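4.2 Tidying small things off a plain surface

It is tempting, when one writes about household robots, to begin with the laundry or the washing-up, and we confess that our first plan for the Warell trials did just that. We soon came back to something humbler, the picking up of one small block, as a great deal of tidying comes down to it in the end. Figure 3 shows the wrist view for this task, with a yellow cube on a pale grey surface and the two fingers open. 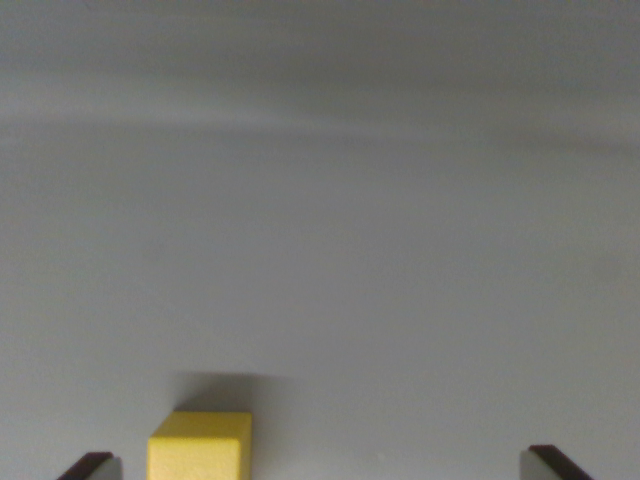 Figure 3. Wrist view in the block task, fingers open.

We ran 500 attempts with the Saltanetti controller and scored each by hand, allowing 37 seconds before calling a halt. In 145 of them the block was not lifted in time, and most of those losses came in the last stretch of the approach, when the arm had the block nearer one finger than the other and was slow to shift across. A child would put this right without a thought, and we had rather hoped the controller would too.

So, can it clear a playroom floor yet? We would say not, though we are fonder of it than that answer suggests. The Vunetwood runs in the next section add clutter.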